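Unit 7: Two-handed demonstration with hand-held grippers
Course handout, Robot Manipulation Practical, Darnadside
Revised November

7.1 Purpose

This unit covers the recording of two-handed demonstrations for the container task. By the end of it each group should have a set of episodes good enough to train the policy used in Unit 8. Read sections 7.2 to 7.5 before coming to the bench. Section 7.6 concerns the written report.

The simulator used in Units 4 to 6 is not needed here. Groups that have not yet handed in the calibration sheet from Unit 6 may record but may not train.

7.2 Definitions

Episode: one continuous recording, from both grippers open and clear of the object to both grippers open and clear of the object.

Leading hand: the hand that makes first contact. It is fixed per group and entered on the cover sheet. Do not change it part way through a set.

Aperture: distance between the two jaw tips of one gripper, in millimetres, taken from the log and not from the video.

Closing phase: the part of an episode in which the aperture of either gripper is falling and the object has not yet left the table.

Bendale format: the folder layout in which all sets are submitted. One folder per episode, containing video, aperture log and a plain text note. The checking script rejects anything else.

7.3 Set-up

Clear the tabletop of everything the task does not call for. Set the exposure by hand with the container already on the table; pale objects on a pale surface are easily burnt out, and automatic exposure will drift during the approach. Lock the white balance.

Start the aperture log before the video. The two clocks are matched by a deliberate double squeeze of each gripper, left then right, at the start of every episode. If the squeeze is missing the episode cannot be aligned and counts as void.

Starting poses are given on the pose card. The container is turned to the angle on the card and placed by hand. Small errors in placement are wanted, as the policy must cope with them. Large ones are not: if the container is outside the marked range on the card, place it again.

7.4 Approach and contact

Both grippers approach at rim height. The wrist should be set before the jaws start to close, so that rotation and closing are separate in the log. Most of the void episodes last year came from operators who turned the wrist and squeezed at the same time.

Thin walls bend. On a food container a grip at mid-wall deforms the side before it resists, and the aperture log then shows a slow fall with no clear contact point. A grip close to a corner or on the rim is stiffer and gives a sharper step in the trace. Use the corner where the pose card allows it.

A tip resting against an edge is not a grasp. Mark contact in the note file only when both jaws of that gripper bear on the object. For the contact model, treat each jaw as a point contact with friction; with one jaw touching, the object can be pushed but no internal force can be applied, and a lift is not possible from that gripper alone.

Keep the speed of the hands steady. A pause longer than 3 seconds in the closing phase is treated as the end of the episode by the segmentation script.

7.5 Quantity and checking

Each group records 113 episodes. Divide them evenly over the 9 starting poses as far as the number permits; the remainder go to pose 1. Run the checking script after every pose, since a wrong clock offset found at the end of the session costs the whole set.

Hold back the last episode of each pose for validation. Do not look at these when choosing training settings. 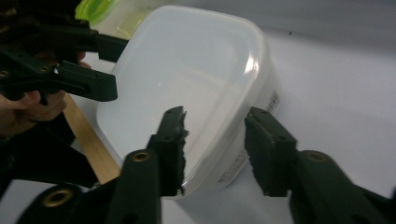

Song: the rule about one jaw not counting as contact cost our group a lot of relabelling. We had marked contact at first touch for every episode in the first two poses, and the policy learnt to start lifting far too early. Relabel before you train. Training again took us an evening.

The relabelling tool is in the shared folder under Alterberg. It steps through the video and the aperture trace together and writes a new note file, leaving the old one in place with the suffix _prev. Submit both.

7.6 Report

Four pages at most, excluding plots. Include:

the cover sheet, with leading hand and operator order
aperture against time for one episode per pose, both grippers on the same axes
the number of void episodes and the cause of each
a short account of how contact was judged, and by whom
training and validation loss

Do not include screenshots of the checking script. Plots without units will be returned unmarked.

7.7 Reading for Unit 8

Course notes, chapter on action chunking, up to the worked case. The section on force closure may be skipped by students who took the mechanics option.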